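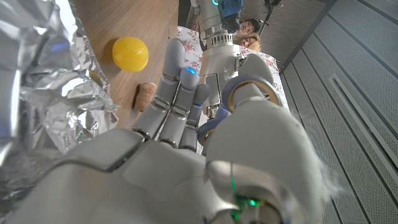
I have lived in this country for eleven years, and still I translate the recipes of my mother in my head before I cook them. The words are not difficult. The difficulty is in the amounts. She never wrote an amount in her life. She said "until it asks for no more flour," and I understood her, and my children do not.

Last April my daughter wanted to make the bread for her school, so I sat down to write the recipe properly. I weighed the flour: 700 grams. I weighed it again the next time and it was 900. Both breads were good. I did not know which number to put on the paper.

My opinion is that we give too much respect to the written recipe. I know this will sound strange to people who learned to cook from books, and I don't want to insult them. My neighbor Nélida Orellana cooks only from books and she cooks better than me. But when her oven broke and she had to use mine, she called me into the kitchen four times, because the book said forty minutes and the bread was already brown at thirty. She looked at the bread, and then she looked at the book again. I told her to take it out. She left it in five more minutes, from politeness to the author I think.

A recipe is a letter from one kitchen to another kitchen. The person who wrote it had a certain flour, a certain pan, maybe a humid summer. Where I was born the flour was soft and a little yellow. The flour I buy here drinks water like a horse. If I follow my aunt's numbers, the few that exist, I get a dough that I can't even fold.

Ebuka Etim, who sits near me at work, does not agree with me at all. He says that without numbers a dish dies with the cook. His grandmother made a pepper soup that he has tried to repeat for years, and nobody in the family wrote down even one line. He would give 200 dollars for a bad recipe of that soup, he says, with all the numbers wrong. I have thought a lot about this, and I can't answer him well. It is true that my way needs somebody standing next to you, and not everybody has that person.

So I made a compromise with my daughter. I wrote 700 grams, and next to it I wrote "keep another 200 in a bowl beside you." Under that I wrote the sentence of my mother, first in her language and then in English. It sounds worse in English. I also wrote how the dough should feel when you press it, and this part took me a whole Friday evening and I am still not satisfied with it. I wrote "like an earlobe," and my daughter laughed and touched her ear for the rest of dinner.

She has made the bread three times now. The second one was too dry. She wrote "less!!" on the paper with a green pen, and I let it stay there.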